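Put a Scale Under It

I have become a terrible bore about weighing things, and I would like you to join me.

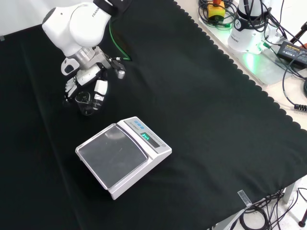 A digital scale at the center of the table, on dark cloth, with a small glass beaker held just above the cloth.

For years I measured liquids the way I was taught in school: crouch down, squint at the line, argue with myself over the curve of the surface. Then last April I started making my own wood polish and borrowed a bench scale from my neighbor Solomiia Maksymiv, and I have not crouched since. What a pleasure it is! You set the glass on the pan, press a button so it reads zero, and pour until the number says what you want.

I love beakers, I really do (there are 14 of them on my kitchen shelf, and I only cook with 2). But the marks on the side of a beaker are a rough guide. They were never meant for careful measuring, and plenty of us treat them as gospel. Weight is so much friendlier. Water makes it easy, with 1000 grams to the liter near enough, and for oils you look up the density once and write it on the bottle.

I would go further and say every school art room, garage and soap maker's kitchen should have a decent scale with a flat steel pan that wipes clean. Put a dark cloth under it while you're at it. White powder shows up beautifully on a dark cloth, and you'll see just how much you spill. Keep the cloth flat under the feet, though, or the reading will wander.

Buy the scale before you buy one more measuring cup. You'll use it on Sunday for bread too.

Comments (3)

Piyumi B.
Converted! My candle wax finally comes out the same twice.

Bjarke Zoëga
I still like my cylinder for water. Scale for everything else, fine.

Consolacion Estrella
Please print the polish recipe.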